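Search this site
Search

November 26, 2019
By the Wirotska food desk

I have nothing against licorice. I have something against the people who sell it by the metre. Drurnau, the lolly shop in Trirnstead, put its prices up in June, and a 400 gram bag of the soft black stuff now costs more than my lunch, drink included.

The argument for it is that the licorice is made by hand. Fine. So is my lunch. 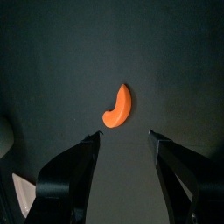
What bothers me more is the flavours. Gallardo used to make two kinds, salty and plain, and you knew which sort of person you were. Now there's mango chili licorice, and rosewater licorice, and one called Harbour Fog that tastes like a candle. I bought a bag of that and it's still in the glovebox – even my kids leave it alone, and they eat toothpaste.

I'd happily pay the new price for the old plain. It was chewy, it was a bit ugly and it turned your teeth grey before meetings. The shop says there's no demand. I've been in there every second week asking for it, so I'd like to know what they're calling me.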